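Two Arms and a Pencil Case: Our Term with the Jillska Kit
Student project report, Dillmont robotics elective
Written by Phyllis Mellor, with bench notes from Tihomir Stojanović

Our class was asked to pick one piece of equipment from the lab, live with it for a while, and write down whether the next group should bother with it. Tihomir and I chose the Jillska two-arm tabletop kit, partly because we had both walked past it since fall wondering what it could do. The job we set was tidying up a student's study corner, with plastic pencil cases, a shelf and two grippers.
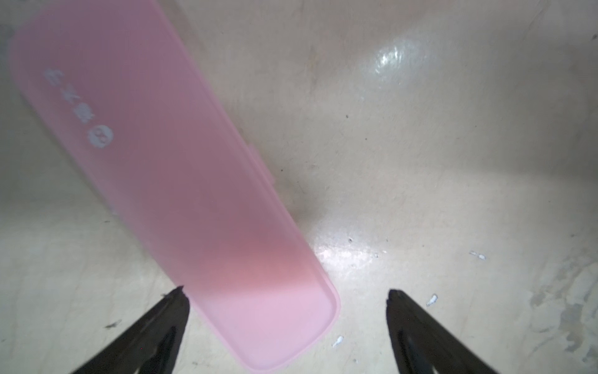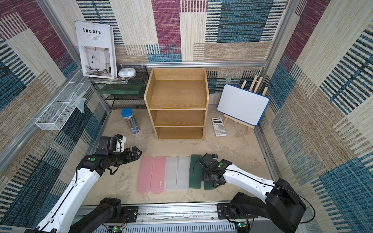
The pencil cases on the booth floor, with the open shelf at the back
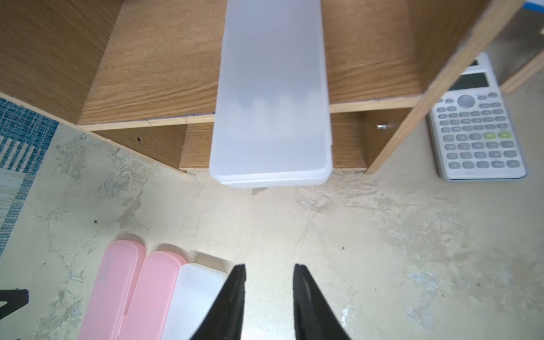
Setup took us 2 afternoons, and I will admit that one of those went mostly to cables. The printed guide is friendly and has good drawings, but it puts the page on homing the arms after the page on moving them, so please read ahead! Once we got through that, the software found both arms every time we started it up, and we grew quite fond of the little practice mode, where you move slowly and the program complains if you are about to bump something.

For the trials we steered the arms by hand and kept to one rule, that a case had to end up in a compartment of the shelf without being touched by a person. We gave ourselves 10 tries per session over 5 sessions. I found the smooth plastic harder than I expected. If you close the fingers too near a rounded end, the case wants to swivel, and then you are chasing it across the floor. Tihomir is more patient than I am and learned to come in near the middle and lift straight up before turning — I copied him after that, and my notes get a lot more cheerful from there on.

What we liked: the wrist views are a real help for the last bit of an approach, and the arms feel steady at low speed. What we liked less: the loose length of cable needs watching, and the spare fingertips have to be ordered through Andport, whose order form we had to fill out twice.

We also borrowed the Tse controller from the next bench for one session in June. It is lighter in the hand, but I kept opening the gripper by accident, so we went back to the one that comes in the box.

Our recommendation is yes, keep the kit for next year, and set aside a full afternoon for practice before anybody starts keeping score. We left our settings in the shared folder under both our names.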